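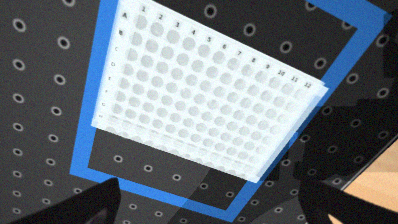 La recogida de demostraciones para la tarea de colocación de microplacas ha ocupado la mayor parte del periodo que cubre este informe, correspondiente al segundo tramo de la ayuda concedida al proyecto Greltico. Conforme a lo acordado en la revisión anterior, el trabajo se ha desarrollado en simulación, con el objetivo de reunir un conjunto de ejemplos suficiente para entrenar una primera política de control antes de reservar horas en el banco físico de Stovstead. La escena de referencia consta de un tablero perforado oscuro, un marco azul que señala la posición de destino y una placa blanca de 96 pocillos con las columnas numeradas del 1 al 12. El criterio de éxito exige que la placa quede asentada dentro del marco; los estados en que su borde superior rebasa todavía el contorno azul se registran como intermedios y no computan como colocación válida.

1. Actividad realizada

Al cierre de noviembre el repositorio contiene 2369 episodios teleoperados, frente a los 2000 comprometidos en el plan de trabajo. Todos ellos incluyen la trayectoria completa de la pinza, las imágenes de la cámara virtual y la etiqueta de resultado. Los episodios fallidos se conservan en una partición separada, a petición del equipo de aprendizaje, que prevé utilizarlos en el entrenamiento del clasificador de éxito.

La posición inicial de la placa y la orientación del tablero se sortean al comienzo de cada episodio. En las primeras semanas el intervalo de giro era demasiado estrecho y los operadores repetían prácticamente el mismo movimiento de aproximación. El intervalo se amplió tras una revisión interna, y los episodios anteriores al cambio llevan una marca que permite excluirlos del entrenamiento sin eliminarlos del archivo.

La teleoperación ha corrido a cargo del equipo de Sterovdale, bajo la coordinación de Vesela Delić. Las sesiones se han limitado a dos horas por operador, medida adoptada al comprobarse que la calidad del último tramo de las sesiones largas descendía de forma apreciable: aumentaban las correcciones bruscas en la fase final y los contactos de los dedos con el tablero.

2. Control de calidad

Se ha revisado manualmente el 10 % de los episodios, elegidos al azar. La revisión atiende a la correspondencia entre la etiqueta y el estado final, a la continuidad de la trayectoria y a la orientación de la placa. Este último punto merece mención aparte. El pocillo A1 debe coincidir con la esquina indicada en la consigna del episodio, y en la versión inicial del protocolo una placa girada media vuelta podía quedar etiquetada como correcta por encajar igualmente en el contorno. La comprobación de orientación se ha incorporado al etiquetado automático y se ha aplicado con carácter retroactivo a todo el repositorio.

La lectura de los rótulos del margen izquierdo continúa siendo poco fiable en las vistas muy inclinadas, en las que las letras de las filas inferiores pierden definición. La orientación se obtiene por ello del estado interno del simulador. Esta solución no será trasladable al banco físico y deberá sustituirse en la fase siguiente.

3. Incidencias

Una actualización del motor de representación gráfica alteró los parámetros de contacto entre los dedos y el canto de la placa. El efecto fue un deslizamiento excesivo durante el agarre, que obligó a suspender la recogida hasta restablecer la versión anterior. Los episodios grabados con la versión afectada se han retirado y no figuran en el total indicado en el apartado 1.

La herramienta de anotación Frota presentó además retrasos en la sincronización con el servidor de Stovstead. No hubo pérdida de datos. El proveedor ha facilitado una corrección que se encuentra en pruebas.

4. Ejecución presupuestaria

El gasto se mantiene dentro de las partidas aprobadas. La partida de cómputo presenta un remanente, al haberse aplazado el entrenamiento a gran escala hasta disponer del etiquetado corregido. Se solicita autorización para trasladar dicho remanente al próximo periodo sin modificación de su finalidad.

5. Trabajo previsto

En el siguiente periodo se entrenará la política de referencia con la partición validada y se medirá su rendimiento sobre posiciones iniciales no incluidas en la recogida. Está prevista asimismo la grabación de un conjunto reducido en el banco físico, cuyo tamaño se fijará a la vista de esos resultados. La memoria técnica del protocolo, con la definición de las etiquetas y la relación de episodios retirados, se remitirá como anexo a la próxima justificación.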